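Twins wanted! Come talk to me (and bring your other half) 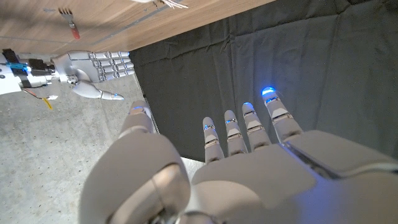 What I'm up to

Hi, I'm Yabsira Gudeta, and I'm making Tomari, a podcast series about growing up as a twin. I'm one myself. My sister got the dimples and I got the bad knees, and our aunts still call both of us by both names to save time.

So far I've recorded 39 conversations and I'd love to get to 43 before we start editing in May. That leaves 4 spots, and I'm being picky about them (sorry!). Most of the people I've talked to were identical sisters, so right now I'm after:

Boy/girl twins, any age over 18
Identical brothers who live far apart
Twins who met as adults, or who stopped speaking for a while and are okay talking about it
Anybody raised as the "third kid" next to a set of twins – you people have stories

What you'd be doing

We'd record one long chat with the two of you together, then a shorter one with each of you alone. Plan on some 725 words of questions in advance, which sounds like homework, but you only have to read them! My producer, Roswitha Bauerfeind, runs the sound and will check your mic first. Evenings are fine, and we usually start at 7 p.m.

I can't pay much, but each of you gets a gift card and a copy of the finished episode before it goes out. If there's a part you hate, tell me and I'll cut it.

How to get in touch

Use the form on the Tomari contact page and put "twins" in the subject line. Tell me your first names, where you each live and one thing the two of you still argue about. Please check with your twin before you write. I've had two people sign up a brother who had no idea, and those were awkward phone calls.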